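Sarniro district sets classroom supply and cleaning rules for the new school year

August 31, 2022

The Sarniro elementary district has issued a revised supply schedule for kindergarten through third grade, replacing the separate lists that each school used to write for itself. The schedule takes effect with the first day of classes and applies to all 100 primary classrooms in the district, including the rooms at the Goton annex.

Under the old arrangement, families received a list from the classroom teacher in August and bought the items themselves. Lists varied in length and in the brands requested. The new schedule moves most shared items to a central order, placed in July with the school supplier Van Rooij and delivered to each building before teachers return. Families of the district's 2,312 primary students are now asked to send only a backpack, a change of clothes for kindergarten and first grade, and a pair of headphones with a standard plug.

Shared items are packed by classroom. Each carton contains pencils, crayons, glue sticks, scissors, writing paper and dry-erase markers in amounts set by the grade level. Teachers check the contents against the packing slip and report shortages through the Gesex ordering system within five school days. Reports entered later are treated as new orders and charged to the building budget.

The district ordered 3,770 boxes of crayons and 3,000 composition books. The crayon order covers one box per student in the fall and leaves the remainder in storage for students who enroll during the year and for replacements in the spring. Composition books are held for second and third grade. Kindergarten and first grade will use the wide-ruled paper with a drawing space at the top, which the district prints in its own copy center. 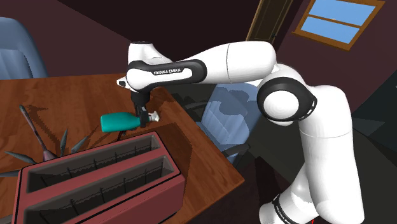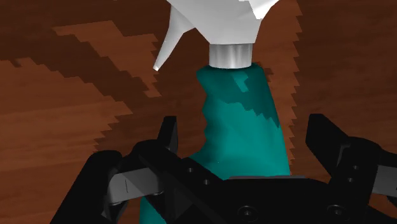
Cleaning supplies are handled under a separate section of the schedule. Teachers may no longer bring products from home, and parents are asked not to send disinfecting wipes. Each room is issued one bottle of a mild surface cleaner, with refills available from the front office. A trigger sprayer on a teal bottle, like the one in the second picture, is acceptable under the rules, as is any other color, provided the bottle carries a label with the product name and the date it was filled. Bottles are to be kept on a shelf out of student reach. Students in these grades may wipe tables with a damp cloth but may not spray.

The schedule also changes how classroom libraries and center materials are replaced. Requests for math counters, letter tiles and listening center equipment go through Gesex in two windows, one in the fall and one in the winter. Items bought by a teacher outside those windows will not be reimbursed unless the principal approved the purchase in writing beforehand. Materials that a teacher already owns may stay in the room and do not need to be listed.

Rooms at the Goton annex will receive their cartons two days after the other buildings, as the loading area there is being repaved. Annex teachers can draw on a small reserve kept in the main office until the delivery is complete.

Printed copies of the schedule are available at each front office. Questions about individual orders go to the building secretary, and questions about allergies or sensitivity to the surface cleaner go to the school nurse.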